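The Drarkum Hand Kit from Jisero: A Long Weekend Turned Into Four Months

Posted Monday, January 27, 2025

I should say up front that I wanted to like this kit. I teach an evening class in hobby robotics, I have a soft spot for small companies that still print a paper manual, and Jisero won me over back in September when they mailed me a missing strap without making me fill out a form (bless them!). So take my enthusiasm with a grain of salt, although I do have some complaints coming.

The Drarkum is a sensor glove with a cube marker on the back, a small logging unit with its own screen, and enough cable to reach across a living room. You do a chore with the glove on, it records how your hand moves, and later you use the recording to teach an arm the same chore. It costs $317, plus $70 if you want the longer leads, and I think you do want them.
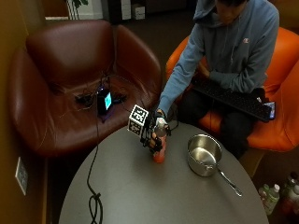

Fit was my biggest worry, having tried a couple of gloves that turned every grasp into a lobster pinch. The Drarkum is an open framework of straps and joints, and your fingers can wrap around a thing the way they normally would. A plastic bottle standing on a round table is about the friendliest first object I can suggest, and you can see the gloved hand closing right up near the cap while both printed faces of the cube stay in plain sight. That second part matters a great deal, because once the cube turns away from your camera you lose the wrist position and have to do the take over. I learned to set my chair a little off to one side and reach across, and my good takes went way up after that.

The saucepan is a harder customer. Long handles want to swing, and shiny steel confused the free Gilani tracking software until I turned off the brightest lamp in the house. I'd still put a pan in your first batch of objects, just not on your first evening. Start with bottles, get used to the weight on the back of your hand, and then move along to the cookware when you're feeling brave.

Now, the keyboard business. Starting and stopping a recording is done with a key press, and the kit doesn't come with a pedal, so I ended up with a keyboard across my knees for every session. It works fine and I've grown fond of it, but a foot switch would be a kindness.
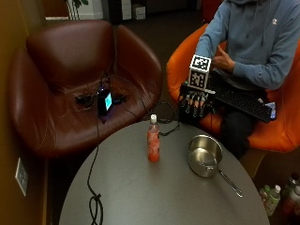
Milik wrote in to say that the foot switch wouldn't have helped much, and that the trick is to leave the bare hand near the keys and let the gloved one do all the traveling. Fair enough! The same note mentioned that calibration drifts after a long session, and I've noticed it too. I recalibrate whenever I take the glove off, even for a cup of coffee, and that has mostly cured it.

The cables are where I'd knock off a star. They're thin and flexible, I'll give them that, and they never tugged at my wrist, but they do gather into coils wherever you aren't looking. A few clips in the box would go a long way. The logging unit is happy enough on a chair seat next to the table, and its screen is bright enough to read from where you sit, maybe a bit too bright if you like to work with the lights down low.

I also spent some time with the hand-held view, in which the camera rides along close to the hand and gives you a round, strongly curved picture. It takes some getting used to. Straight table edges bow outward, things near the rim bend, and your own hand looks enormous in the corner.
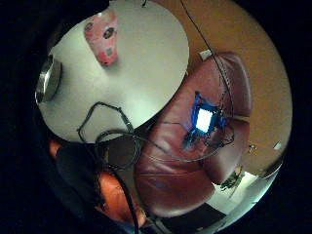
Hand-held view of the logging unit

The section on exposure starts on that page, and I wish I'd read it sooner. A lit screen in view of a wide lens can burn out to plain white, with a blue glow spilling over whatever it's resting on, and the manual tells you to dim the unit or turn it to face away. Dimming is three menus deep, so I usually just turn it. The writing is plain and patient, with big diagrams, and there's a troubleshooting chart in the back that I've propped open more times than I can say.

Would I buy it again? Yes, and I'd get the longer leads on the first order and save the second shipping charge. If you've never recorded a hand before, give yourself a whole weekend for setup and don't plan on company. Jisero says a revised strap set is on the way, and I've already put my name down for one in the smaller size.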